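July
Kathleen Hayes

Shore diving on a cold coast: notes for the evening talk, 7:30 start

Opening. Say hello, thank Benedikt Kuster for the room and the projector. Ask for hands: who has dived from a beach, who has only gone off a boat. Go slower on the entry section if most hands are boat.

I came to shore diving late. My first 50 dives were off boats in warm water, with somebody else carrying the tank. The first time I walked in over rocks I fell twice before I got my fins on. Tell the glove story if they seem awake.

Where we go. Plonar is a small bay on the north side of the headland, 30 minutes by car from town. Gravel lot at the top, path down, 39 steps at the end with a rail on one side only. Walk it once without gear. People skip this and regret it on the way back up.

The bottom is cobble to begin with, then sand, then a low reef running out to the left. Kelp on the top of the reef in summer. Deepest I have been there is 50 feet, and most of what you want to see is at half that.

What lives there. Small crabs under the ledges, blennies, nudibranchs if you look closely at the weed. Lobsters at the far end - leave them alone, and keep your hands out of the holes. Dogfish sometimes on the sand, resting. Sándor Bognár found an octopus in a boot last year and will tell you about it at the break whether you ask or not.

Entry and exit. Check the swell for ten minutes before you kit up. Mask on, regulator in, before your feet are wet. Shuffle, don't step. If the waves are over your waist at the edge, go home. Coming out, stay down until you are in the shallows, fins off while kneeling, then stand.

Tides. Slack water only. The current round the point picks up fast, and the swim back against it is not one you want on low air. Copy the times off the handout.

Gas. Turn at half, less a margin for the reef end. Say this twice.

Pause for questions. Water, sit down for a minute.

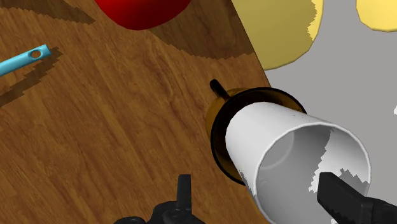 NIC GIOLLA, July - Second site, shorter section. Nic Giolla is the old slipway past the village. Easier walk, worse visibility. Kathleen Ní Mhurchú has logged 526 dives there and still calls six feet of visibility a good day. Bring a light even at noon. Go down the left side of the ramp, the right side is slick with weed.

Follow the chain out to the mooring block and stop there. Boats use the channel beyond it, so tow a buoy the whole way.

Kasun Matubbar has the sign-up sheet for the August dives. Cards to be shown at the door. Hand back to Benedikt, lights up.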